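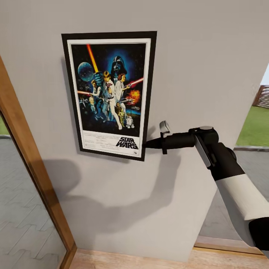
Cornley Harbour series 2: episode chat (spoilers up to ep 3)

tidewrack77
August at last and it's back! Straight into the boatyard fire, no recap, and I was grinning all the way through. Best opener they've done.

mossy_lane
Loved it too, but 17 minutes of boatyard before we see the Stundberg sisters? Too long for me.

tidewrack77
Oh, I'd have happily had more! All that banging about with the hull was lovely.

Nenden_Nell
With mossy on this one. Ep 2 is where it picks up (the ferry row!!) and Çınar's café finally gets a proper story.

mossy_lane
The café bits are the best thing in it. Is it still on at 9pm next week?

tidewrack77
Yes, same slot, and there are 19 episodes this time, so loads of room for the sisters.

Nenden_Nell
19! Brilliant. I still say they should trim the boats though.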